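Grekport: Hand-Held Gripper Demos, Student Club Release

Version 7, March 15, 2018
Maintainers: Kristýna Kadlec, Wafula Ndung'u

What's in it

1,187 episodes of tabletop handling, recorded by club members with hand-held grippers, one per hand. We started with 1,721. The difference is mostly clock trouble, plus one evening when Wafula saved everything to a folder called "new new" and then emptied it. 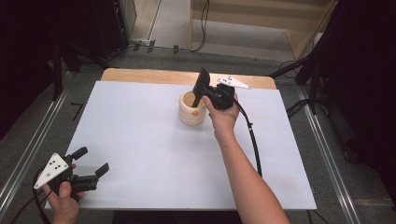
Episode names follow the pattern task_operator_take. Operators are initials, and Kerubo is "ks" even in the early files where she typed "boss". The cup tasks make up the biggest group, and in many of them only one gripper does any work: one finger goes down inside the rim while the other hand holds its gripper open near the corner of the board. Please keep both tracks anyway. An idle hand is still data — Theresia has argued this at length.

Known problems

The first 200 episodes use the old calibration file, calib_allier.json. Load that one or your left hand will drift politely toward the ceiling.

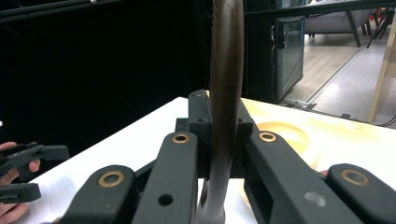 Later episodes use calib_pfister.json. Mixing the two gives no error message, only strange results and a long night.

Questions go to Kristýna. Complaints go to Wafula, who has a folder for them.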